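The Dillton Letter
July 5, 2024

Do you need a five-year plan for your sofa?

A reader in Illdale wrote in last month to ask whether she had been had. She bought a couch at the Gendstead showroom, and by the time she got to the register she had also agreed to a fabric protection plan for $207. The salesman sprayed a swatch, poured coffee on it and watched the coffee roll off. She was impressed. Then she got home and read the paperwork.

I have now read it too, twice, and I am less impressed than she was.

The plan is sold by a company called Sial, which is a separate outfit from the store. It covers "accidental stains from a single incident." It does not cover stains that build up over time, stains from an unknown source, body oils, hair oils, sweat, fading, or any mark you have already tried to clean with something other than the bottle in the kit. You have to report the stain within five days of it happening. If you come back from a vacation and find a spot on the arm, good luck.

Think about how a couch really gets dirty. It goes gray on the arms and at the spot where your head rests. That is slow wear, and slow wear is what the plan leaves out. The glass of red wine does happen, but most people grab a towel and whatever is under the sink, and there goes the claim.

I asked Naveed Memon, who cleaned upholstery in Dillton for 18 years before he sold his van, what he thought of the spray itself. He was kinder than I am. He said a fresh coat does buy you a little time on a spill, and he has seen it wear thin on the seats well before the backs. A can from the hardware store does much the same job, in his view, and he would skip it on anything with a slick surface. He also said that a full cleaning of a three-seat couch ran $80 when he quit - so the plan costs more than two of them.
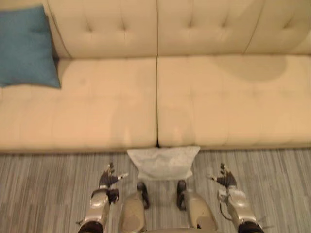
What to do before you sign

Ask for the full terms, on paper, and read the part called "exclusions" first. If the store can't produce them until after you pay, that tells you plenty.

Ask who pays. A plan from the store and a plan from an outside company are two different things, and the second one can close its phone line while the store shrugs.

Check the cleaning code on the tag under the seat cushion. W means water-based cleaner is fine, S means solvent only, WS means either, and X means vacuum and nothing else. A can of spray will not change an X to a W, whatever you hear on the sales floor.

Try it on the back or the underside before you put any cleaner on a place people will see. Blot, don't rub. Plain white cloth is best because dye from a colored one can come off on pale fabric.

And if you already bought a plan, look for a cancellation window. Our Illdale reader had 30 days and used 11 of them. She got her money back, less a $18 "processing fee" that I would love to see somebody at Sial explain.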